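April 25, 2025
By the Multby household habits study

4. What people told us about washing up

I'd expected the 300 diaries from Multby and Postamholm to be dull -- they weren't! People have strong views on drying, and 279 of them wrote about it without being asked. In Postamholm most let things drip overnight, while Multby folk reach for a tea towel (often the same one all week, I'm afraid).

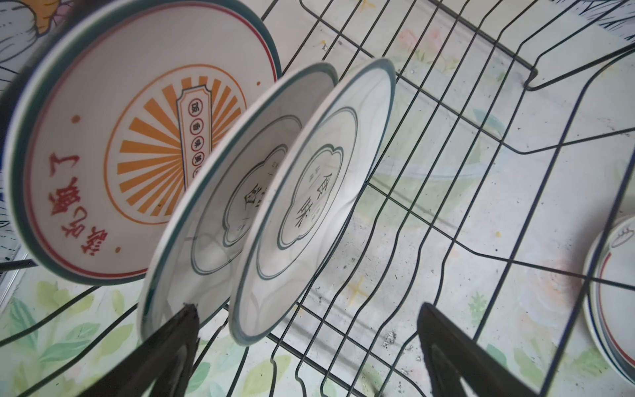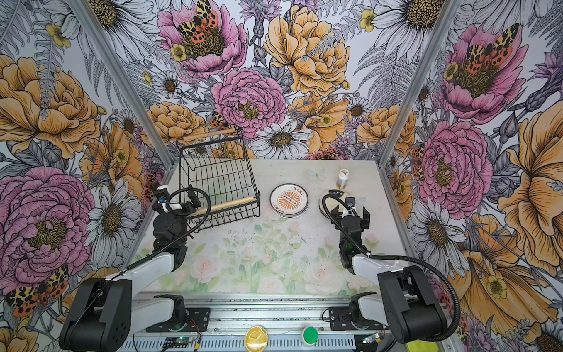
Figure 2. Plates and black wire racks or baskets, with floral prints.

I then went back to the February entries, when the Dromau water rates went up, and found far more people saving their dishes for one big evening wash.

Contact: Padilla Centre for Home Studies | © 2025 | Back to top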